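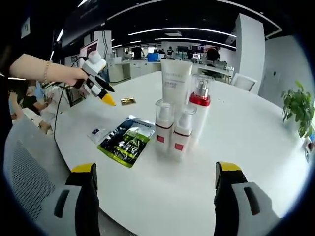
Gisela Stüber wrote to us after the first printing that she had stood every bottle she owned on one table, admired them for an evening, and then had no idea what to do next. So this section now starts with the sorting, and the Plandora tray comes out of its box a little later. Thank you, Gisela!

Section 2: Sorting and Setting Up Your Skin Care

Set aside 45 minutes for your first sort. You will need the Plandora tray, the two dividers, the sheet of labels, a soft cloth and a pen that writes on plastic. A round table is lovely for this if you have one, as you can reach everything from one chair.

2.1 Sort by shape first

1. Clear the table and wipe it down. Let it dry.

2. Bring out everything – bathroom shelf, travel bag, coat pockets, that drawer. Foil packets and sample sachets count too.

3. Stand the tubes on their caps. A tube stored this way is ready to squeeze, and you'll get far more out of the last inch.

4. Group the pump bottles together, short ones in front of tall ones. Keep any clear overcaps on for now.

5. Lay packets and sachets flat, printed side up, away from the bottles so they don't slide underneath.

Note: Don't sort by brand yet. It's tempting (we love a matching row as much as anyone) but shape decides which part of the tray an item goes in.

2.2 Check dates and openings

1. Look for the open-jar symbol on each product. The number beside it is how many months the product keeps once opened.

2. Write the month you opened it on a label and stick it near the base, clear of the ingredients. If you can't remember, write today's month and treat it as a fresh start only if the product still smells and looks right.

3. Feel each sachet along its seams. Throw out any that leak or have puffed up.

CAUTION: Never top up one product with another, even if both are the same kind. Mixing can spoil the preservative in each.

2.3 Load the tray

1. Place the tray on a level surface with the Clustitz logo facing you.

2. Slide the long divider into the rear slot until it clicks. The short divider goes in front and can sit in any of the grooves.

3. Tall pumps go behind the long divider. Tubes go next to them, caps down.

4. Shorter pumps go in the middle, labels forward. Now take off the overcaps of the ones you use every day and keep them in the side pocket – you'll want them back for traveling!

5. File the sachets upright in the front strip, soonest date on the left. The strip holds 20 flat sachets. Thick mask packets take up more room, so give them the right-hand end.

Note: If a tall bottle wobbles, turn it so the pump head points toward the back wall of the tray. Still wobbling? Fit the foam foot, part 461.

CAUTION: Keep the tray out of direct sun and off radiators. Don't carry it by the dividers.

2.4 Using it day to day

Work from left to right in the morning and put each item back before picking up the next. Aurélien Pons, who tested the tray for us, keeps one sachet out on Sunday nights as a treat, and we've happily stolen the idea.

Wipe the tray with a damp cloth whenever you see drips. The dividers lift out and can be washed by hand in warm, soapy water. Dry them fully before clicking them back in.

For fitting the mirror arm, go to Section 3.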